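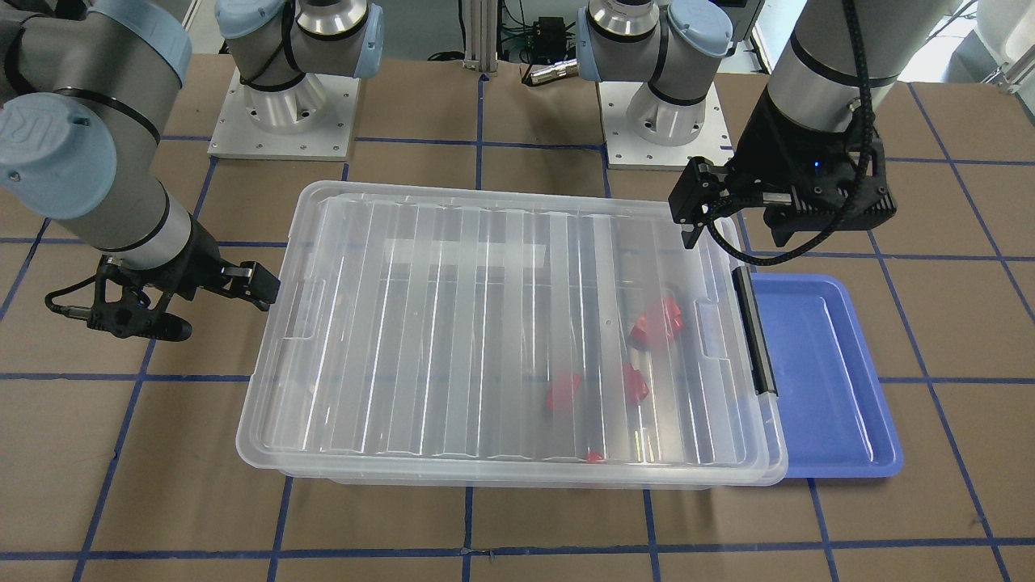

4.3 Recording bin-opening episodes

Use this procedure to collect two-arm demonstrations with a lidded storage bin. A full set in Flollo is 500 accepted episodes.

1. Set the bin on the taped grid, long side running left to right, lid closed and latched.
2. Put the tray to the right of the bin.
3. Move both arms to the start pose, grippers open and clear of the lid.
4. Enter the task name and press Record. Wait for the tone before you move the leader arms.
5. Release the latch, lift the lid, and move one item to the tray.
6. Press Stop, then mark the episode Accept or Reject.

Change the position of the bin and the items inside it every 13 episodes.

Note: Keep episodes under 80 seconds. Longer ones are saved but left out of training.

Note: Slow starts and second tries at the latch may be accepted. Reject any episode in which the bin leaves the grid.

CAUTION: Do not reach over the table while the arms are enabled. Press Pause first.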